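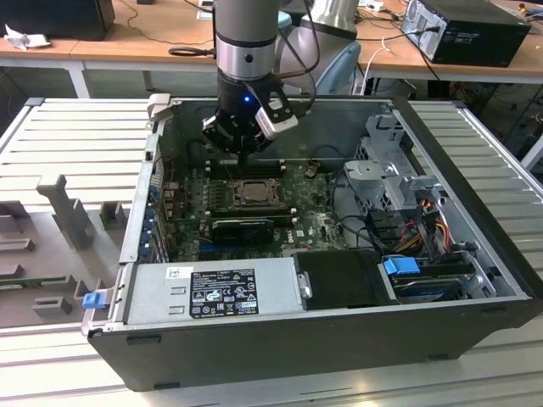

Müzeyyen Kocabaş remarked, under an earlier thread on this site, that a public demonstration of a robot should be planned from the visitors' chairs inward, and that most hosts plan it from the machine outward. The remark has been discussed at length in our office, and it is the origin of the inquiry that follows.

Planning an open day with a robot arm at work inside a desktop computer

Community Learning Office, Tetden
Posted September 3, 2025

Our office is arranging a visit to the automation workshop at Andmont on behalf of adult learners enrolled in our electronics and computer repair courses. The workshop has agreed to open its doors for one afternoon and to show a robot arm working inside an open desktop computer laid on its side, with the gripper brought down at the memory slots. At present 63 persons have registered. The workshop has asked that they be divided into three groups.

We have organized visits to the water plant and to the Dridell bakery in the past, but we have not previously organized a visit where the object of interest is so small. The place where the gripper does its work is close to the processor socket, deep inside the case, and a visitor standing at a safe distance would see the arm and very little else. Our learners have opened and repaired such computers by hand. They will want to see the part of the work that they know.

We would be grateful for guidance on the following matters. How long should each group remain at the bench? Should the demonstration be run continuously, with visitors coming and going, or should it be started anew for each group? What should be said to visitors in advance regarding the behavior of the machine, and by whom? Is it customary to allow visitors to handle anything? Lastly, the workshop has inquired whether we wish the demonstration to be rehearsed so that it will proceed without fault, or whether our learners would prefer to observe ordinary work, including any failures. Our instructors are divided on this point.

We would note that several of our learners use hearing aids, and that one uses a wheelchair.

Replies

Aurélien Collet

I was responsible for visitor programs at a technical college for a number of years, and I have been present at demonstrations of this type as both host and guest. I will take the matters in the order in which you raised them.

Duration. Allow 50 minutes for each group, of which no more than half should be spent at the bench. An arm that is lowering a part toward a slot may move very slowly, and it may withdraw and approach again several times. To an engineer this is absorbing. A general visitor will follow it with attention for perhaps ten minutes and will then begin to look at the ceiling. The remaining time should be spent at a second table, where the same kind of computer stands open and may be examined at leisure.

Continuous or restarted. The demonstration should be started anew for each group. Visitors who arrive in the middle do not know what the arm is attempting and cannot judge whether it is doing well. Before each start, the presenter should state in a single sentence what the arm is going to try to do. "The arm will try to seat a memory module in the slot above the processor socket" is sufficient. The word "try" should be kept.

What is said in advance. The safety statement should come from the workshop and should be delivered by the person who will have the stop button within reach. Your own office should not deliver it, and should not paraphrase it in the joining letter. In my experience visitors who have read two versions of a safety rule will follow neither. Your letter may properly cover clothing, bags, the time of arrival and the location of the restrooms.

The view. You are correct that this is the principal difficulty. The sides of a computer case are high in relation to what is inside, and the gripper and its cables conceal a good deal of what remains. Ask whether a camera can be placed over the case and its picture shown on a large screen. The screen should stand on the same side as the bench, so that visitors can look from one to the other without turning around. I have attended a demonstration where the screen was on the opposite wall, and the entire group stood with its back to the robot for the whole of the visit.

Handling. Visitors should handle nothing at the robot bench. At the second table they should be permitted to handle everything. If your learners are repair students, I would suggest that each be invited to insert a memory module by hand, with the power cord removed and the usual precautions against static. The amount of force required, and the small click of the latches, will be familiar to them, but they will think about it differently after having watched a machine attempt the same thing.

Rehearsal. The workshop should rehearse the welcome, the safety statement and the movement of visitors through the room. I would ask them not to rehearse the robot beyond what they would do on a working day. Learners in a repair course have all had a module that would not go in. They are entitled to see what an arm does in that situation, and the presenter's explanation of a failed attempt is frequently the most instructive part of the afternoon. A recorded run of a successful attempt may be held in reserve should the equipment fail to start.

With regard to hearing aids, please ask whether a compressor or ventilation unit operates in the room, and whether it may be switched off while the presenter is speaking. With regard to the wheelchair, ask the workshop for the height of the bench and the width of the door before you confirm the date. A seated visitor will see into the case only by means of the screen, and a place directly before the screen should be reserved and marked.

Hà

I went on a visit like this in July, at a different workshop. It was good. The staff were helpful and answered everything. Parking was difficult, so I would recommend a bus.

There were too many of us at one time and the people at the back talked. Smaller groups would be better. We were not given anything to write on, and I had questions that I forgot by the end.

Community Learning Office, Tetden

The office thanks both contributors. A bus has been requested.

Two points require clarification. First, Mr. Collet recommends a second table with an open computer. The workshop has informed us that it can supply the table but would prefer that we bring the computers. Our course machines are of mixed age and make. Is it of importance that they resemble the one on the robot bench? Second, our registration form did not ask visitors whether they wished to be photographed, and the workshop has asked for our position.

Aurélien Collet

A close resemblance is desirable but should not delay you. What is useful is that the memory slots be reachable without removing other parts, and that the case be one that can be laid flat with its side panel off, as it is for the robot. Placing the second computer in the same position as the first, with the power supply toward the visitor if that is how the workshop has it, will spare the presenter a great deal of pointing. If the board on the robot bench has no cooler over the processor socket, please tell the learners so beforehand. Otherwise the first inquiry from a repair class will be where the cooler is, and the second will be whether the machine is expected to start.

You should also ask what the fixture tray beside the case is used for in the particular exercise to be shown. Arrangements differ from one workshop to another, and I would not wish to guess. Learners tend to watch the gripper alone, and the manner in which parts are laid out for an arm deserves some minutes of the presenter's time.

As to photographs, the simplest arrangement is to permit visitors to photograph the equipment and to prohibit photographs of other visitors. The workshop should state whether any bench in the room is excluded. This should appear on a sign at the entrance and should be repeated aloud once.

I would add one matter not raised in your inquiry. Please agree with the workshop on who is to end each session. With three groups following one another, a presenter who enjoys the subject will run late, and the last group will be shown a shortened demonstration. A member of your staff should stand near the door with a watch and should be introduced to the presenter beforehand, so that the signal is not taken as a discourtesy.

Hà

Agree about the cooler. Someone asked that on ours as well.

Please also bring pencils.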